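Saturday, July 18, 2026
Onurholm bench, hand-held grippers

Left gripper still reading 2 mm wider than the right when closed. Took the claw fingers off, cleaned the slides and re-zeroed both against the same gauge block. Marker plate screws on the left were slack – nipped up. Cable connectors reseated on both.

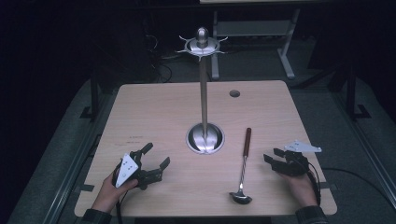

Ran 50 open and close cycles on each afterwards. Left now agrees with right to within what the log can show. Tracking dropped out twice on the right, both times with the wrist turned well over. Rhona wants the plate angle left alone until August. Spare cable to be ordered from Lonov.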